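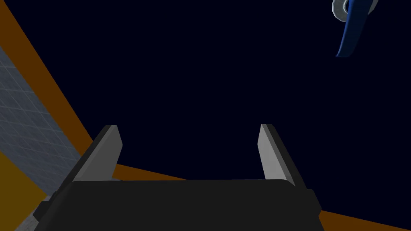 Wrist view in sim, parallel jaw open, blue part upper right.

1/ Equipment budget for the Kesesbridge cell goes in at the end of July. Posting my working notes as I go. Corrections welcome, particularly on lead times.

2/ Gripper first. Two candidates, Foltitz and Urham, both two-finger parallel. The Foltitz has the longer stroke. The Urham ships with fingers we would replace in the first month, so I've costed a set of machined blanks against it.

3/ Sim licence is 22 per cent of the software line. Leaving it in. Finger geometry is cheap to change in a model and slow to change at the machine shop.

4/ Housing width matters more than the datasheets suggest. From the wrist camera the body takes up a good share of the lower view. Wider body, less table. Check this before you sign for a camera mount.

5/ Curved parts are the open item. Flat finger faces on a curved surface give you line contact at best. Domenica Nägeli wants compliant pads quoted as a separate line, and I agree. Pads are a consumable. Don't bury them in capital.

6/ Sârbu quoted 131 days on the arm controller. That sets the schedule; everything else arrives well inside it. If your finance year closes before delivery, ask now how they treat the deposit.

7/ Still missing: spare finger sets, tool changer (yes/no), freight, and the electrician's time for the new circuit. Safta Matei has the freight numbers and I'll add them when they come through.

8/ Current lean is Foltitz plus pads, no tool changer in year one. Spreadsheet columns are unit, spares, consumables, install labour, lead time.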